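Write the Reset Down

Most written procedures for tabletop manipulation work cover the robot in detail and the table hardly at all. Joint limits, payload, gripper force and controller version are all recorded. The starting layout gets one line, usually "objects placed randomly." I think that line should no longer be accepted in a test report.

"Random" has a meaning, and a person putting items back by hand does not meet it. People leave gaps the width of their own fingers. They turn handles toward themselves. They put the bowl where the bowl was last time. At Clestier we ran 80 trials on the Nadier cell under a random-placement rule, and when the start images were overlaid, the mug had occupied the same small patch of table in most of them. The success rate we reported was a success rate for that patch.

The Satgate draft procedure, circulated in May, goes some way toward fixing this. It asks for a start image before each trial, a named object list, and a reset after every 3 attempts. I support the first two. The third is too loose. A reset interval says when to touch the table and does not say what state the table must be in afterward. The Mahrous checklist is older and less tidy, but it does require the operator to record containment (which object is inside which) and contact (which objects touch or overlap). Those two fields explain more failed grasps than position does. A bottle standing clear of its neighbors and the same bottle lying inside a colander are separate tasks and should be scored separately.

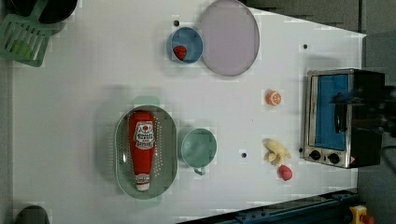

Tabletop layout with kitchen items, toy food and toaster oven. Ketchup bottle in colander, strawberry in bowl, spatula partly under pan.

A layout of this kind takes an operator 30 seconds to describe properly if the form has the right fields. Without them it goes into the log as "kitchen, mixed."

Two objections come up. The first is cost, and the form answers it. The second is that strict layouts encourage tuning to the layout. That risk is real, and the remedy is a larger set of written layouts — 9 is the minimum I would sign for — drawn by a script, with the draw order kept in the log. Fixed objects such as appliances should be listed separately from movable ones, with their position measured from a table corner.

Emergency stop checks belong on the same sheet, ahead of the layout fields.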